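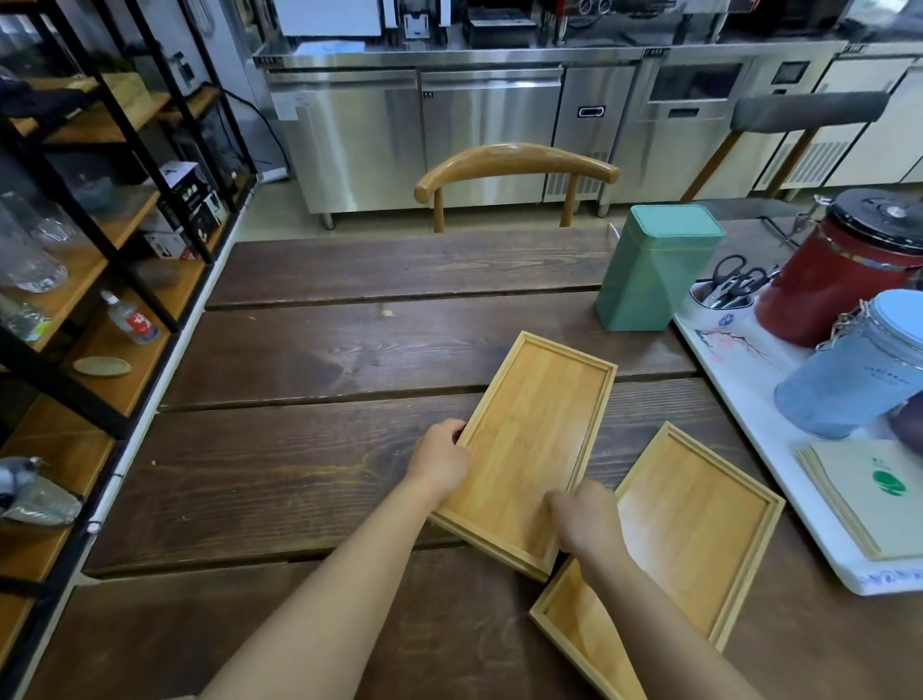
Telthorpe Phone Club, minutes of the August meeting

I'm doing the minutes again as Viorica is still moving house, so please forgive the spelling. We started at 7:10 with me (Afia Atinga), Nikola Spahić, Tihomir Ivanov and Yeshi Hadgu. Viorica Petek sent her apologies and a long list of questions, and we got to most of them.

Last minutes
Approved, with one fix. I wrote that Tihomir's old Plokier handset had a removable battery. It has a removable back cover, and the battery is glued in. Sorry Tihomir!

The new Groro
Yeshi brought in the Groro Yoo she's been using for two weeks and we all got a turn with it. I was ready to be bored by another midrange phone and I wasn't – the screen is lovely and it's light enough that I kept checking I still had it in my pocket. Nikola ran his usual set of apps on it and said it kept up fine until he opened the map and the camera together, and then it got choppy. He thinks an update could fix that. Tihomir thinks Nikola always thinks that.

Battery: Yeshi gets through a full day with some left over, but she doesn't play games. Charging from flat took her almost 26 minutes to get to half, using the charger in the box. Viorica wanted to know if it works with her old charger (it does, only slower).

We argued for a while about the camera. Daylight shots are great, everyone agreed on that. Indoors the colors go a bit orange, and I like it that way, but I was outvoted.

Loaner phones
We have 4 loaners in the drawer now. Two need new screen protectors and one has a charging port that only works if you hold the cable up. Nikola will clean the port out before we think about paying for a repair. If you borrow one, please sign out of your accounts before you bring it back! I had someone's alarm going off in my kitchen at 5:30 in the morning.

Website
Tihomir says the battery comparison page had 1322 visits last month, up from 700 the month before. He wants to add a table for standby time. Agreed, as long as we all test the same way: airplane mode off, brightness at half, nothing plugged in. He'll send the steps around.

To do
Nikola: charging port, screen protectors
Tihomir: standby test steps
Yeshi: write up the Yoo, including low light photos
Me: answer Viorica's last three questions, find the missing SIM tool

We finished at 8:45. Next month it's Plokier's folding one, if Nikola can get his cousin to part with it for an evening.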